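Wonis laundrette to reopen in October with longer hours

September 1, 2021
By Ksawery Kołodziej

The laundrette on the corner of Postma Street in Wonis will open again in October, after being shut for most of the year while its drains and wiring were replaced.

The owner, Sławomir Baran, said the work had gone on far longer than he planned. A blocked pipe under the back room turned out to be cracked along most of its length, and the floor had to come up before it could be reached. The council then asked for new wiring before it would let the machines be switched on.

"I thought we would be closed for a fortnight," Mr Baran said. "Then they lifted the first boards and I could see that was not going to happen."

It is the only laundrette in Wonis. Since it closed, people without a washing machine at home have had to take the bus to Destska, where the nearest one is. The fare is 4 euros return, and the last bus back leaves before many people have finished work. 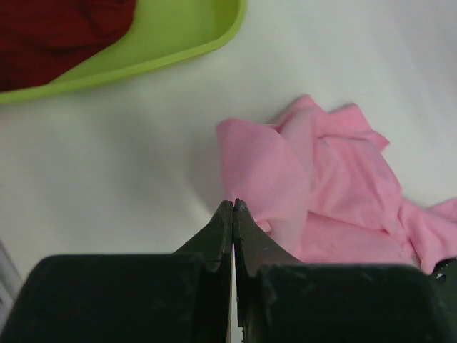 Mr Baran said he had kept prices as they were before the closure. A normal wash will still cost 3 euros. Drying is paid for separately, and customers can bring their own powder or buy it at the counter.

The main change is to the hours. The laundrette used to close at six in the evening – too early, according to many of those who signed a petition handed in at the town hall in spring. It will now stay open until ten on every day except public holidays. The petition was signed by 400 people.

There will also be a service wash, where customers leave a bag in the morning and pick it up clean and folded in the evening. Towels and bedding can be left in the same way, but duvets will have to be booked ahead. Mr Baran said he would start with 40 bags a week and see how it went.

Two part-time jobs are being offered to cover the evenings. Anyone interested can leave their name at the Tinemine bakery next door, which has been taking messages for the laundrette during the building work.

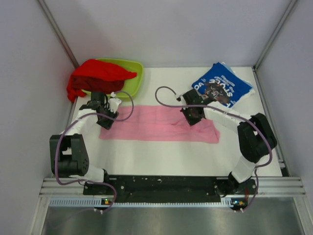 Parking and deliveries

The loading bay in front of the laundrette, which has been fenced off for the builders, will go back to normal use when the work ends. Customers will be able to stop there for long enough to carry bags in and out. The council said the pavement would be relaid at the same time, and that people should use the crossing by the bakery until then.

An exact opening day has not been set. Mr Baran said it depended on a final check of the wiring, and that he would put a notice in the window once he had a date.

Comments

postma_resident: Good news about the hours. I work shifts and six o'clock was never any use to me.

Halina: Will the big machine at the back still be there? It was the only one that could take a double duvet.

G. from Destska: Our laundrette has been packed all summer so we will be glad too. You could wait an hour for a dryer.

old bus user: 4 euros to wash 3 euros of clothes. High time it opened.

Halina: Just asked at the bakery – they think the big machine is staying.

Last updated: 16:40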